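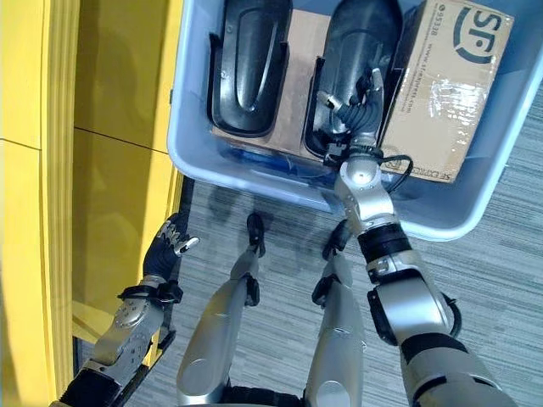 4.2 Loading the return bin

1. Lay a flat sheet of cardboard in the bottom of the bin. Trim it if it bows in the middle.

2. Set the black shells on the cardboard with the ridge facing up. Lift them by the flange and keep fingers off the glossy face.

3. Leave a gap between shells. Do not stack.

4. Fill in the Haton slip and tape it to the outside of the bin.

Note: Cartons are kept for reuse. Slit the tape along the join.

Caution: Do not slide a shell across the cardboard. Grit marks the finish.

Bins are collected on Monday.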